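Bench and bins checklist, small parts room, Grondum building
Filled in by Inês Valente, 7/20/23

Same sheet as in June, but I've put my comments straight under each line because Geert Desmet says he can't read my margins.

1. Table covering complete, no bare patches — OK
The brown paper has creases and I can live with creases. I ran my hand over every seam and nothing lifted enough to catch a sleeve.

2. Tape lines stuck down — OK, with a grumble
Some are crooked and a few don't quite meet. Looks only! Please don't peel them up to straighten them, you'll take the covering with them.

3. Bins free of cracks and sharp edges — OK
I checked the lips and corners with a fingertip, both bins. Nothing to report, and I do love that blue.

4. Bin lining flat and clean — OK
White shows every crumb, so this one is quick. Give it a wipe anyway.

5. Parts sorted, nothing damaged — COMMENT
The push buttons and switches are all piled in together. I looked for cracked caps and loose screws and found none, but I'd really like the switches apart from the buttons before the Baloyi order goes out (384 pieces, and I don't want to pick through a heap for that).

6. Bins inside the taped area, away from the table edge — OK

7. Walkway clear on both sides — OK
Somebody moved the pallet, thank you!

Bench and bins on the day:

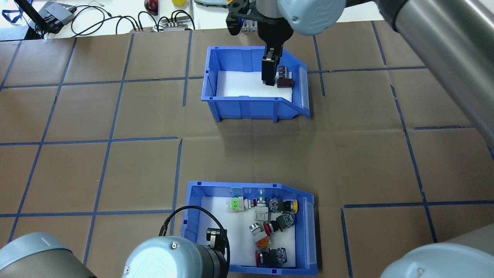
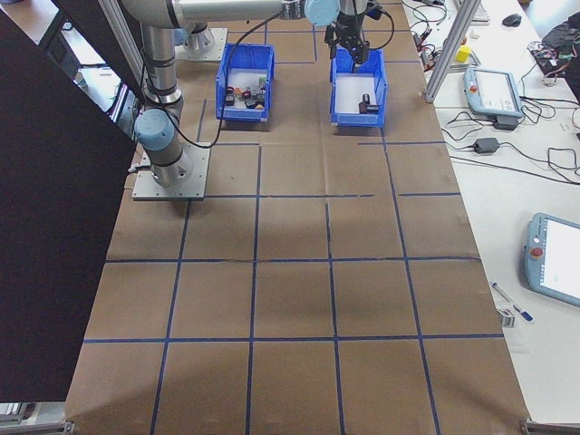
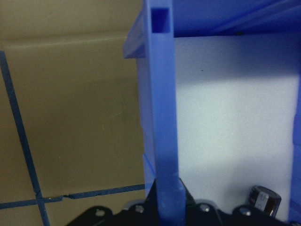 8. Labels on stock shelf readable — NOT OK
Shelf 64 has lost its label again. I wrote a new one by hand and it's awful, so Geert, if you're near the printer, one more please. The stock number is 2820.

9. First aid box sealed and in date — OK
Plasters are getting low. I've added them to the Cumotum list.

10. Lights over the bench — OK
A bit warm for reading small print, but they all work.

Still open: 5 and 8. I'll look at both again when I do the next sheet.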